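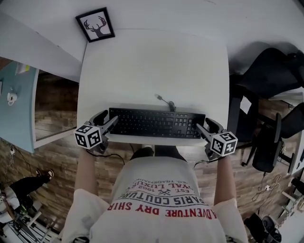
## Ticket: la pose de la pinza derecha salta al acercarse al teclado

**Abierto por:** Akash Katiyar
**Asignado a:** Sota Fukuda
**Componente:** Kubo (seguimiento de marcadores), rama de desarrollo
**Fecha:** 16 de marzo de 2023

### Síntoma

Al reproducir las demostraciones de la tarea del teclado, la trayectoria de la pinza derecha da saltos de orientación. La posición apenas cambia, pero la rotación se invierte durante unos pocos fotogramas y luego vuelve. La izquierda sale limpia en las mismas grabaciones.

De 114 episodios procesados, 98 pasan el filtro de Ollow. Los demás se rechazan por velocidad angular fuera de rango.

### Pasos para reproducir

1. Cargar cualquier episodio rechazado en Ollow.
2. Lanzar Kubo con la configuración por defecto:

```
kubo track --sesion teclado --cubos izq,der --salida poses/
```

3. Abrir la curva de rotación de `der`.

### Registro

**Akash:** Recalibré la cámara cenital y volví a procesar todo. Mismo resultado, 98 otra vez. Descarto los intrínsecos.

**Sota:** ¿Los dos cubos tienen el mismo lado en el fichero de configuración? En imagen el derecho se ve algo mayor que el izquierdo.

**Akash:** Sí, el mismo valor. Los medí con calibre y coinciden con el fichero. El derecho está más cerca de la cámara.

**Sota:** Entonces miro el solver. En los fotogramas malos solo se detecta una cara del cubo, y con una sola cara plana hay dos soluciones de pose casi equivalentes. Kubo se queda con la de menor error de reproyección sin mirar el fotograma anterior.

**Akash:** Cuadra. Los saltos empiezan cuando la muñeca gira hacia el extremo derecho del teclado, junto al bloque numérico.

**Sota:** Parche subido. Cambios:

- se guardan las dos soluciones cuando hay una sola cara visible;
- se elige la más próxima a la última rotación válida — si han pasado más de 62 ms desde esa muestra, se marca como ambigua y no se interpola;
- el filtro de Ollow lee la marca y recorta el tramo en lugar de tirar el episodio entero.

**Akash:** Probado con los episodios rechazados. Pasan todos menos dos, que tienen tramos ambiguos demasiado largos al principio y no hay rotación previa de la que partir. Los dejo fuera del conjunto de entrenamiento.

### Pendiente

- Añadir al test de regresión un episodio con una sola cara visible.
- Inicializar hacia atrás cuando el tramo ambiguo está al comienzo. Queda para la versión de junio.
- Avisar a Hiltetti de que los ficheros de poses llevan una columna nueva (`ambigua`); su lector falla si el número de columnas no coincide.

**Estado:** resuelto en rama, a falta de revisión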